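Frequently asked questions about my password manager workshops

Hello! I'm Leonie Kettler, and I run small evening workshops that help ordinary people get their passwords in order. I get asked the same things a lot, by email and at the tea table, so I've put my answers on one page. Last tidied up on October 9, 2021.

Who are the workshops for?

Anyone who has a notebook, a drawer of sticky notes or one favourite password with a different number on the end. I used that last method for years, so there's no judgement from me! You need to be able to open a browser and type. If you can do your shopping online you'll be fine.

Do I have to bring my own laptop?

Yes please, or a tablet if that's what you use at home. I did try it once with borrowed machines and everyone went home with nothing set up. Bring the charger too, and your phone, as most of the sign-in codes go there.

Which password manager do you teach?

I don't push one. The first half is the same whatever you pick, and then we split into groups by product. If you already pay for something, or your employer gives you one, stick with it for the evening and see how you get on.

Isn't it risky to put everything in one place?

This is the big one, and it's a fair question. If somebody gets into your manager, you have a bad week ahead of you. But most people I meet have everything in one place already: their email. Whoever can read your email can reset nearly everything else. With a manager you get one good lock and you can put a second one on it (the code on your phone). I sleep better with mine than I did without it.

How long should my main password be?

Long enough that you'd be embarrassed to read it out. I like four or five random words, picked with dice or by opening a book with your eyes shut. Song lyrics are out. So are pets, children and football clubs, sorry. My brother Finn argued with me about the football club for most of a Christmas dinner.

Can I write the main password down?

Yes! Really. Write it on paper, put it in an envelope and keep it where you keep your passport. A burglar wants your telly and probably isn't going to go through your folders looking for five odd words. Just don't stick it to the laptop, and don't take a photo of it, because photos have a way of syncing themselves all over the place.

How many passwords will I have to change?

On the night, 2. We do your email and your bank, and then you stop. Hiếu Thân came to the spring workshop, counted up at home and found he had 268 logins, and he was ready to give up on the spot. I told him to leave the rest alone and change each one the next time he happened to use it. He's still going, as far as I know, and quite cheerful about it.

What about the passwords my browser has saved?

They're better than reusing one. You can usually export them into a proper manager, and I'll show you how. The export makes a plain file that anyone can read, so delete it straight afterwards and empty the bin as well. I always forget the bin.

My partner and I share accounts. Does that work?

It does, and it's a lot nicer than texting each other the broadband login. Most managers have a shared folder of some kind. Keep your own email out of it, though, even if you've been married since the Ark. 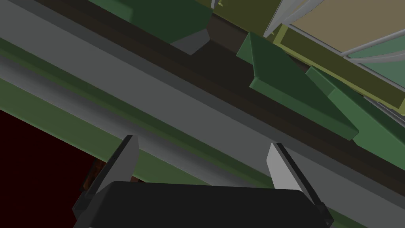 Gripper, computer render

What happens to my passwords if I die?

A cheerful subject, but I'm glad when people ask. Several managers let you name an emergency contact who can request access, and you get a waiting period in which to say no. Sarmīte Sakalauskas, who helps me in the second half, set hers up with her sister and did the whole thing in one tea break. The envelope works too, as long as somebody knows where it is.

How much does it cost, and how many people come?

It's £50 for the evening, with the handout and biscuits. I keep the groups small so that I can get round to everybody. If the price is a problem, drop me a line and we'll sort something out quietly.

Can you come to our office?

Often, yes. I've done a few small firms, and the last one was Rolirley. Tell me how many people you have and which system you're on. I'd ask for the boss to be in the room as well, doing the exercises like everybody else!

I've forgotten my main password. Can you get it back?

I can't, and neither can the company in most cases. Look for the recovery sheet you printed on the night. If there isn't one, write to me and I'll help you start again, beginning with your email.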